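Fivora Table Cover Sheet, Large, White

A big white sheet that lies on your table so the mess lands on it and leaves the wood alone. No pattern, no border, no cheerful lemons. Matte finish, which is kinder under a lamp than the shiny stuff.

Sold flat, in packs of 2, item 282. We tried rolling them for a while, and customers wrote in to say they had bought a very expensive tube.

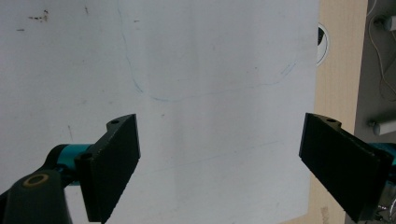 It will pick up marks. Pen, coffee, whatever your household runs on — the sheet takes the lot and holds a grudge. Smudges can be dabbed with a dry cloth, and ink is yours for life. Flip it over and you have a second chance, then it goes in the recycling.

Trim with ordinary scissors. Tape at the corners if your table is drafty or your cat is interested.

Fits the Castellanos work table and the Zendomus bench. For the wider Dekell table, order item 988. Orders placed by 26th May ship at the old price, and we are not happy about the new one either.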